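Asunto: Re: [fermentos] Olor a cerrado en los botes de kimchi y dudas con la sal
Fecha: 11/01/2019

Hola a todos en la lista:

Contesto con retraso al mensaje sobre los botes, porque quería probar primero en mi cocina lo que voy a recomendar. Perdonad si alguna frase me sale rara, el español no es mi lengua materna y escribo con el diccionario al lado.

> Llevo desde octubre haciendo col fermentada y los dos últimos lotes
> me han salido blandos y con un olor a cerrado que antes no tenían.
> La receta es la misma de siempre. Lo único que he cambiado es la sal
> (ahora compro la gruesa de Marinho) y que guardo los botes vacíos
> con la tapa puesta. ¿Puede venir de ahí? ¿Vosotros hervís los botes
> cada vez o basta con fregarlos?

Voy por partes. Creo que son dos problemas distintos y que conviene no mezclarlos.

Primero, la sal. La sal gruesa ocupa más sitio en la cuchara que la fina, y por eso una cucharada pesa menos. Si sigues midiendo con cucharas, es muy probable que tus últimos lotes tengan menos sal que los de antes, y la col con poca sal se ablanda. Yo peso siempre. Para un kilo de col ya limpia pongo 20 gramos, y en verano un poco más. Con la balanza da igual la marca y da igual el grano, solo hay que masajear un rato más la gruesa hasta que se deshace.

Segundo, el olor. Guardar los botes cerrados es mala costumbre, aunque estén muy limpios. La goma conserva el olor del lote anterior y dentro no circula el aire. Yo los dejo abiertos, boca arriba, con la tapa al lado y la goma aparte. Las gomas las cambio después de 9 o 10 lotes, o antes si están pegajosas. En Horkus las venden sueltas, pero hay que mirar bien el diámetro: las mías llegaron demasiado grandes la primera vez y la tienda tardó mucho en contestar.

Sobre hervir: no hiervo nunca. Friego con agua caliente y muy poco jabón, aclaro bien y dejo escurrir. La fermentación láctica no pide un bote estéril, pide un bote sin grasa y sin restos. Para el cristal uso solo la parte blanda del estropajo. La parte verde la guardo para los pesos de cerámica y para el fregadero. 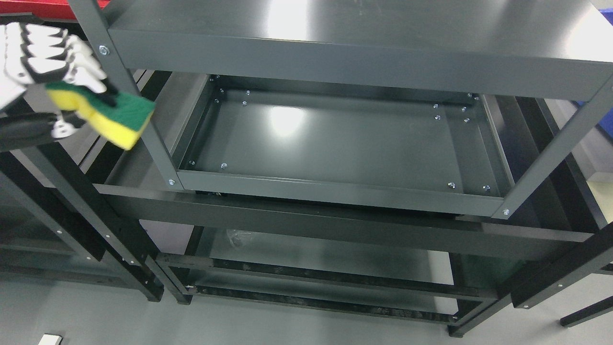 Estropajo de dos caras, la verde y la amarilla.

El estropajo merece también un párrafo. Si es viejo, huele, y ese olor pasa al bote con facilidad. Tengo uno solamente para los fermentos, que no toca nunca las sartenes, y lo cambio con frecuencia. Después de usarlo lo escurro fuerte y lo dejo en un sitio donde le llega el aire. Antes lo dejaba en el fondo del fregadero, siempre mojado, y ahora comprendo que una parte de mis problemas venía de allí.
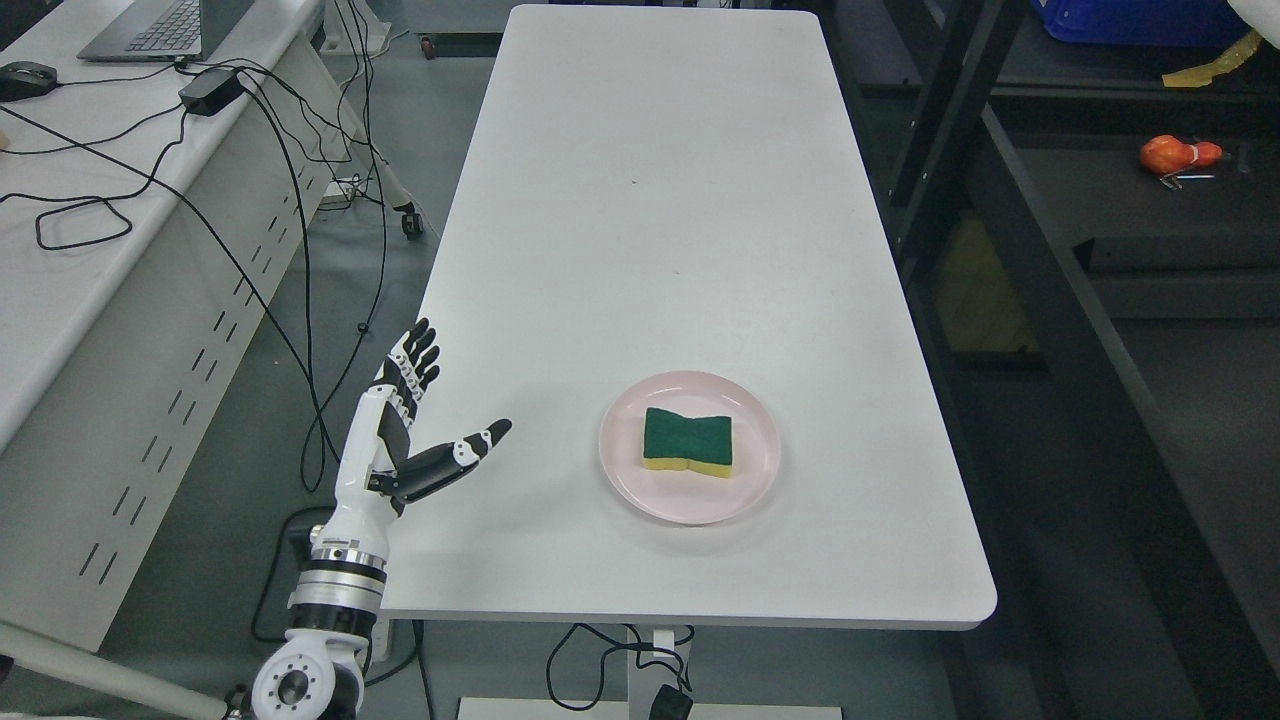 Otra cosa que no mencionas es la temperatura. Si en tu casa ya está encendida la calefacción, el bote que en octubre estaba fresco puede estar ahora demasiado caliente, y eso también deja la col blanda. Yo los primeros 3 días los tengo en la cocina y después los llevo al pasillo, donde hace más frío. Abro el bote una vez al día durante esos primeros días, aprieto la col con una cuchara limpia para que quede bajo el líquido, y cierro otra vez.

Mi propuesta es que hagas un lote pequeño, pesando la sal, con un bote que haya pasado una noche abierto y con goma nueva. Si la col sale firme, era la sal. Si sale firme pero sigue oliendo a cerrado, yo miraría la tapa: las de metal a veces tienen óxido por dentro, en el borde, y casi no se ve.

Por último, una pregunta mía. ¿Alguien ha usado las válvulas Skusum en botes de boca ancha? Las he visto en paquete de 60, y para mí son demasiadas, pero si hay interés en la lista podemos hacer un pedido común y repartir. Escribidme en privado, por favor, para no llenar el correo de todos.

Un saludo cordial y buena fermentación.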